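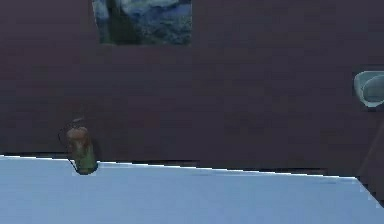 La sala en simulación, con la pared granate, el cuadro y el extintor al fondo.

Tiempo de lectura: 3 min

**tornillo_flojo**
Buenas a todos, y perdonad el ladrillo. Llevo desde julio con Uromcombe, nuestro entorno de oficina simulada, intentando averiguar cuánto ayuda variar paredes, tapicerías y luces al entrenar una política de manipulación. La tarea es sencilla de contar: coger una taza y dejarla en la mesa sin tocar lo demás. Entrené una versión con 900 demostraciones y aspecto fijo, y otra con las mismas 900 pero repintando la sala en cada episodio. Las evalué en 2000 episodios con colores nuevos, y la segunda gana con mucha claridad. Estoy contentísimo, la verdad, aunque me gustaría que me buscarais las cosquillas antes de escribirlo.

**marga_pid**
¡Enhorabuena, qué alegría leerte por aquí otra vez! Te busco las cosquillas con cariño: si evalúas con colores nuevos, le estás preguntando a la segunda justo lo que ha estudiado. Yo probaría también a mover los muebles, porque en Voreck nos pasó algo parecido y la ventaja se nos quedó en muy poquita cosa.

**tornillo_flojo**
Tienes razón, y algo de eso he mirado. Separé 114 episodios en los que las sillas quedan pegadas a la mesa y el brazo tiene que pasar la taza por encima de un asiento.
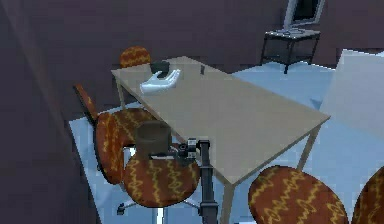 Ahí las dos versiones se parecen bastante más, y los fallos casi siempre son de trayectoria - llegan bajas y rozan el respaldo - así que el color pinta poco. Lo pondré en una tabla aparte para no mezclarlo con lo otro.

**cinematica_inversa**
Pues yo discrepo un poco con los dos. Con 114 episodios no me atrevería a decir ni que se parecen ni que no se parecen. Súbelo a 4000, ponle intervalos y luego hablamos. Y repite con varias semillas, por favor, que el método Drekier también parecía una maravilla hasta que lo lanzamos con otra.

**marga_pid**
Mujer, 4000 solo de sillas juntas es mucho cómputo para una duda así. Con semillas distintas yo ya me quedaría tranquila.

**cinematica_inversa**
Yo no, pero acepto que soy la pesada del foro :)

**tornillo_flojo**
Os hago caso a medias a las dos: primero semillas y, si la diferencia baila, lanzo la tanda larga en el clúster de Engebretsen, que por las noches suele estar libre. Os cuento en este mismo hilo. ¡Y gracias por leeros todo el tocho!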